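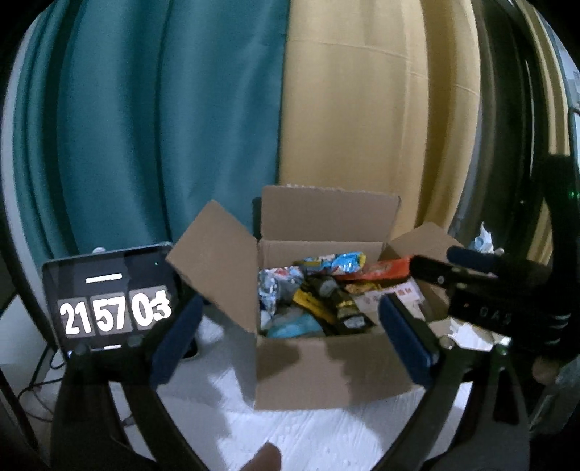

Figure 2. Open cardboard box with mixed packaged snacks, flaps spread outward.

3.2 Packing of mixed flexible items

Household packing differs from warehouse packing in that the contents are rarely uniform. The box in Figure 2 holds foil bags, packets and plastic wrappers of several sizes in one pile, with an orange and red rectangular package lying horizontally on the right side. We use the term "mixed flexible load" for contents of this type. The definition follows Asadi and Assunção, with one change: empty wrappers are counted as part of the load if they take up space in the box.

Three properties were recorded for each load: fill height, measured from the base to the highest point of the pile; orientation of the uppermost items; and flap position. Fill height was read at the center of the box and again at each corner, and the largest value was kept. Orientation was coded as flat, tilted or upright. Crumpled foil has no stable long side and was coded separately.

Flap position was treated as a variable in its own right. A flap that stands upright limits access from that side, while a flap that leans outward widens the opening but takes up floor area next to the box. In Figure 2 the back flap is upright and the right flap leans outward. Participants in the Brinirico homes were given no instruction on flaps, and those in the Estel homes were asked to fold all flaps out before the first item was placed.

Each participant packed 10 boxes, with a limit of 30 minutes per session. Sealed bags trap air and resist stacking, so fill height was read a second time after light hand pressure. The difference between the two readings is reported as settling (Section 4.1). Boxes that had been taped shut and reopened were excluded.

Related articles
Talebi scale for household clutter: a revision
Storage of dry goods in small apartments
Carton reuse in the Preketti survey

Last updated: June

This site uses cookies to remember your reading preferences. Accept | Manage settings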